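About Skollutico

Skollutico is a suturing skills school. We teach surgical trainees, and a fair number of people who finished being trainees a long time ago, to handle thread and tie knots with instruments. We do not teach operations. Plenty of courses will offer you a whole procedure by teatime. We have our doubts about how much of it anyone still has in their hands a month later.

The school started in two rented rooms above a printer's shop, with a bench and a cupboard full of practice pads. There was no vision statement then and we have managed without one since. What we had was a complaint. Most of us had sat through courses where a good surgeon tied a beautiful knot on a big screen, everybody nodded, and then there were ten minutes left to try it before the coffee arrived. We wanted the ten minutes to be most of the day.

What we teach

The basic course is called Zuvon, after the street the first rooms were in. It covers holding the needle, passing it, managing the tail, and the plain instrument tie. People with some experience often ask to skip it. We let them try the entry exercise first, and a good many then decide to stay for Zuvon after all.

Lamrani is the second course, and it is about thread. Fine suture is awkward stuff. It curls, it clings to itself, it goes round the wrong jaw, and when it is nearly see-through under a hard light you can lose sight of the very strand you are meant to pull. Most of the faults we see come from thread that has been left to wander, and people tend to blame their fingers for it. So we spend a long time on slack: how much to leave, where to park it, and when to stop and sort out a tangle before it gets pulled tight. Trainees find this dull in the morning. By the afternoon they are usually asking for more of it.

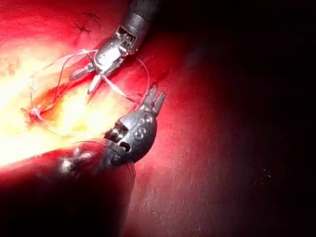 Thread looped at the upper jaws, with more of it lying loose to the left.

Learning to read a view like that takes longer than people expect. Glare hides one side, shadow hides the other, and an instrument shaft can sit right across the part you want. Brochures for courses like ours tend to show evenly lit tissue and a single neat stitch.

How the days run

There are 60 places a year on each course and we do not add more when they fill up. A course lasts two days. The first is almost all practice, with short talks in between, and the talks are kept short by a kitchen timer that has upset several visiting speakers. On the second day you repeat the exercises you found hardest. You also get written notes from your tutor, which say what went wrong as well as what went right. Some people find the notes blunt. They are meant to be useful in six months' time, when the glow of having been on a course has worn off.

We give a certificate of attendance. It says you attended. We have been asked many times for one that says "competent" or "advanced", and the answer is still no. Two days with us cannot tell your employer that, and we would be wary of any two days that claimed to.

What we don't know

We are often asked for proof that our teaching works. Last October we went back through the feedback forms, all 2,085 of them, and found that 98 per cent of people would recommend us. It's a pleasant figure and we don't put much weight on it. People who have paid for a course like to think well of it, and lunch is good. The forms tell us nothing about what happens to anybody's knots afterwards.

We now invite people back to repeat the entry exercise, free of charge. Not enough have taken us up on it for us to say anything sensible about the results. When we can, they will go on this page, including the dull or embarrassing ones.

Equipment and money

We have no favourite maker and take no payment from any. If a new pad or a new kind of thread is offered to us, the tutors use it for a term and then vote. Most of it goes back.

Our costs are met by course fees. A small fund called Uren pays for trainees who can't get study money from their employer. The form is one side of paper and does not ask for an essay about your journey.

Visiting

You can come and watch part of a practice day before booking. Write to the office and ask for a date. Expect a quiet room, people frowning at thread, and the occasional mild swear word. Parking is poor, so come by bus if you can.

Page last checked June 27, 2025.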